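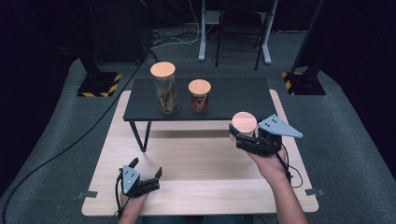

本页最后修改：一月

公共厨房干货架调整

公共厨房的干货从这个月起换到玻璃罐里存放。原来的纸袋和夹子袋已经清掉，没写名字的干货并到一起，过期的扔了。木盖玻璃罐是从Vomora买的，高矮两种，盖子尺寸一样，可以互换。

罐子平时放在深灰色小桌上，高罐靠左，矮罐靠右。高罐装菇类和整片的香草，矮罐装辣椒和碎香料。小桌架在浅色木桌上面，做饭时要腾地方，可以连桌带罐一起挪到窗边，用完挪回来。挪之前先把罐子往里推一推，小桌的腿细，偏一边容易晃。

几件要注意的事：

拿罐子请握罐身，不要只提盖子。盖子是压进去的，没有螺纹，去年十二月有一罐花椒就是这样掉下来的，罐子没碎，花椒扫了半个晚上。

取料用干勺子。勺子挂在水槽右边第二个钩子上，用完擦干挂回去。锅开着的时候不要把罐子端到锅口上方倒，水汽进去以后辣椒会结块。

木盖不能泡水，也不能进洗碗机。脏了用拧干的布擦，敞着晾一夜再盖。玻璃罐身可以正常洗，完全干透才能装东西。

标签贴在罐底，写品名和装罐月份。罐身正面请不要贴，里面剩多少要能看见。标签纸和铅笔在抽屉左格，用完了跟Catriona Drummond说。

补货这一项由Cường Châu负责。干辣椒每次买200克，够用一个多月，多买容易走味。干菇由Mirsad Ionescu从Ejigu的铺子带，想要别的品种可以写在冰箱门的单子上，月底统一买。费用照旧从厨房公账里出，小票放进铁盒。

有住户问能不能把自己的茶叶也放到小桌上。小桌放不下了，茶叶请放墙上第二层搁板，用自己的罐子，写上房号。咖啡粉同样。

另外，旧的塑料密封盒还剩26个，大小不一，有几个缺盖，都放在楼梯下面的纸箱里。需要的人自己去拿，二月初没人要的就送回收。

下个月打算整理米面和豆类，那边的袋子比较多，需要两个人帮忙倒一个下午。愿意来的请告诉Catriona，或者直接在单子上写名字。自己买的米和豆子请在那之前拿回房间，或者写好房号。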